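Subject: Re: [homow-clothes] belts in or belts out?
From: Ho-yin Chien

Hello all,

I was slow to answer in March, sorry. I read the message below again this morning, when I had a pile of denim to put away, and I have a few things to add from my side.

> I am getting 50 pairs ready for the Odwood sale and about half
> my evening goes to belts. Do you leave the belt in the loops
> when you fold, or do you take it out and roll it? Last year
> I left them in, and some of the waistbands came out with a bump.
> Also, does anyone have a good way with the stretchy woven ones?
> They slide everywhere.

For me the answer depends on the belt. A stiff leather belt I always take out, and I hang it from the buckle. A woven one I leave in if the pair will be sold together with it, but then I open the buckle and pull it so that it lies flat. A closed buckle makes the bump you describe.
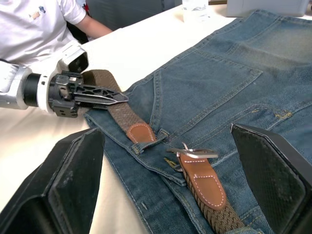 I start with the tip. If the tip has a leather tab, please hold it by the tab and not by the woven part, for the cords can open when you pull on them with a fingernail. I ruined one from Bang in this way. It was not expensive, but I had worn it for 11 years and I was sorry. After the tip comes free from the first loop, go slowly to the next one and do not pull the whole length at once. Loops on old denim are often weak at the lower end. You can check them with your thumb before you begin - I find one in every pile that needs a few stitches.

Then comes the buckle. I turn it until it lies level and the strap has no twist under it. With woven belts the twist is easy to miss, and it stays if you leave it for some months in a box.
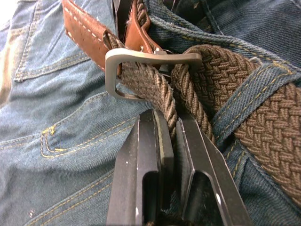 Brown woven belt at the buckle, with a narrower twisted part under it.

About the folding, I do it on a table and never on a bed, where everything sinks in the middle. First I smooth the legs away from me with the waistband close to my body, and I do the belt last. If you do the belt first you will do it again.

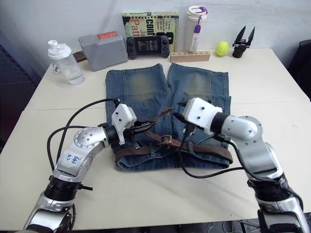
For the belts which travel alone, I roll them from the buckle end and close them with a strip of cotton. Rubber bands leave a mark. The Tendau boxes take 30 rolled belts if you put them on their side, less if the buckles are big.

One question back to you: do you write the belt size on the same tag as the waist size? I tried two tags and they got mixed.

Best regards,
Ho-yin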